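Notebook, soft goods bench. February, Saturday session

Drekier hand-held pair, loan kit from Lurorport. Second working day with it. The loan runs three weeks and the purchase decision has to be written up before it goes back, so these notes are in the order I will need them for the form and not in the order things were done.

Setup. Worked in the Uchida room again, on the sofa side. Both tools paired on the first try. The left one lost its link once when it was set face down on fabric and recovered when picked up. Did not repeat it. The quick-start card says to hold the tools still for calibration but does not say on what surface. A hard table gives a clean result. A cushion gives a calibration that passes and is then slightly off in rotation, visible in the replay as a slow lean. Add a line to our own setup sheet: calibrate on the table only, then walk over.

Weight. The product page gives 700 g per tool with battery. Our kitchen scale agrees closely enough that I am not going to argue. The mass sits forward of the hand. For short pick and place that is fine. For holding up one end of a garment while the other hand looks for the opposite corner, it is the first thing the forearm complains about. Flendeo's tool is lighter and better balanced, but its jaw opening is too narrow for a gathered sweater hem and we already rejected it on that ground.

Jaws. Parallel closing, good symmetry, no slop that I can feel at the pivots. The trigger has a long dead zone before anything moves, then a fairly direct response. After an hour this stops being noticeable. Closing force depends only on the finger, with no detent or stop, so repeatability between operators will be whatever the operators make it. For cotton this hardly matters. For knits it does: a light squeeze takes hold of the top layer, a hard squeeze takes both layers and whatever is under them.

Knitwear runs. Task as on the sheet: lift from the seat, open out between both tools, lay flat, fold sleeves in, fold up from the hem. A run counts as good if the piece ends up flat and the log has no gap. Ribbed edges are the easiest thing to find by feel through the tool, so I started taking the rib first with one tool and leaving the second to search. Plain knit panels slide out of the jaws if the pull is along the closing direction. Pulling across it holds.
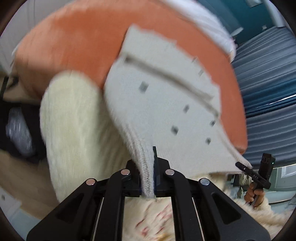
Failures on the knit set fell mostly into one kind, where one tool holds and the other closes on air because the edge has curled under. The operator then leans in to look, the tracking view fills with fabric, and the pose estimate drifts until there is something with contrast in view again. Replay shows the drift as a step when it recovers. The logging software flags the step correctly, which I will give it credit for, but it does not offer to cut the segment there. We would have to script that.

Pile and fleece. Any long pile under the workpiece gets picked up along with it. Finger tips are too thick to slide between a garment and a fluffy throw. Tried approaching flat and tried approaching from above; flat is better, neither is good. Lurorport lists a thin tip set as an accessory. It was not in the loan case. I have asked for it by email with a note that we cannot score this row of the form without it.

Battery. Data sheet does not commit to a figure for continuous recording. Got some 40 minutes from a full charge with both streams on, after which the right tool shut down with very little warning. The status light stayed green up to then. The left tool outlasted it but I did not time by how much. For a full working day with two operators this means spare packs for everybody and a charger in the room. Spares are priced separately and the quote we have does not include them. Ask for a revised quote.

Heat. Housing gets warm near the processor end, nowhere near the grip. No concern.

Exported data. Format opens in our viewer without conversion. Time stamps on the two tools agree well at the start of a recording. Have not checked agreement at the end of a long one and should. Gripper opening is stored as a raw count, not in millimeters, and the conversion in the manual is for an earlier jaw. Measured it with calipers at a few openings and put the table in the shared folder. Curve is close to straight except near fully closed, where the linkage geometry takes over. Do not use the manual's constant.

Wear. Some fiber already wrapped around one of the pivots after the shaggy pieces. Came out with tweezers. Could become a maintenance item if most of our material is knit and fleece. There is no cover for the linkage and no mention of one in the accessory list.

Position against the form so far:
Grip on cotton and jersey: pass.
Grip on knit: pass, with operator training.
Grip on pile: open, waiting for thin tips.
Tracking in soft, low-contrast surroundings: marginal.
Battery: fail as quoted.
Export: pass, after our own jaw table.
Comfort: marginal above shoulder height, otherwise acceptable.

The service plan is a separate question. Lurorport offers a 3 year term with swap units. The wording on "wear parts" is vague enough that finger tips and pivots could both be excluded, and those are the parts we would use up. I want that in writing before anything is signed. Their remote setup session is included in the price whichever plan is taken. Based on the first day I would use it to go over calibration and nothing else.

To do next session:
- long recording, both tools, clap at start and end for the time stamp check
- repeat the curled edge case with a patterned cloth on the seat to see if the drift goes away
- same knit pieces, second operator, no coaching on squeeze
- deliberate face-down test for the left tool's dropped link
- weigh one tool without battery, for the shipping form

Packs are on charge, case is under the bench with the lid open to air it. Caliper table still needs the fully closed value redone; the first reading was taken with lint in the jaw.

Last updated: February, Saturday, late afternoon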